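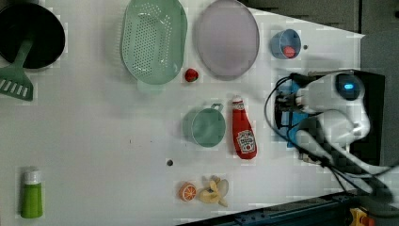
Nerora installer, build mtg, May. Present: Rosário Godinho, Joon-young Seol (joined 2:20)

Silent install still hangs on the license page. RG has the log, 863 lines, will trim and send round.
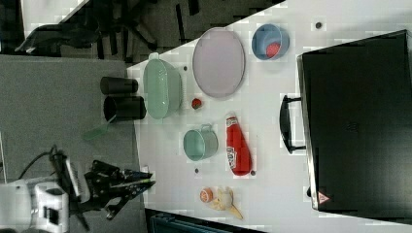

Uninstall leaves 137 files behind, mostly old help pages. Agreed: clean up in the Gouveia release, no sooner.

Shortcuts - per user, not all users. JS to chnage default.
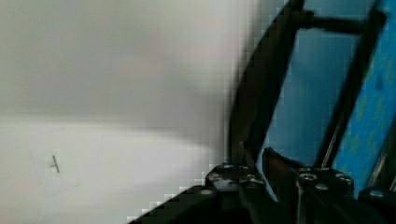 Signing cert: two machines only for now. Readme goes in teh package after all.
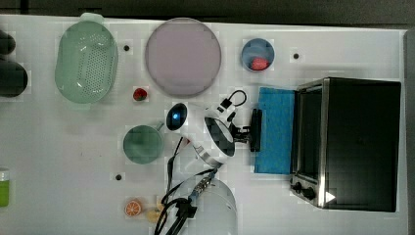 Colander and plate on the white table.

Next mtg same time.

Recent minutes
Sasine updater
Skovwood build server
Nerora patch plan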